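Robot club open day at Brarthorpe – I finally went!

I've driven past the Brarthorpe campus for 7 years and had never been inside, so when my niece's school sent around the open day flyer in February I put both our names down. Parking was a pain (the back lot by the gym fills up first, use the one off Henriques Street) but we were in by ten.

The big hall had the wheeled robots, and it was LOUD. Around 200 people squeezed along the ropes to watch the maze runs. My niece picked Zevora as her favorite on color alone, and it came in fourth, which she is still upset about.

My own favorite was upstairs, in a plain little classroom with 40 chairs and hardly anyone in them. A student team called Fotetar is working on putting dishes away, and they do most of it in simulation, so what you get is a row of monitors and some very tired, very friendly students. One of them let me sit right next to her while she went through her runs. They were on number 106 when we came in! She told me the cup is much harder than it looks, mostly because of the grip, and I asked so many questions that my niece wandered off to find the donuts.
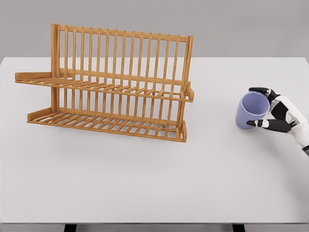 Team Fotetar's simulated hand with the lavender cup, dish rack at left.

We stayed up there until nearly noon – I'd only planned on ten minutes. The donuts were gone by then, so eat early if you go next year. The upstairs rooms close an hour before the main hall.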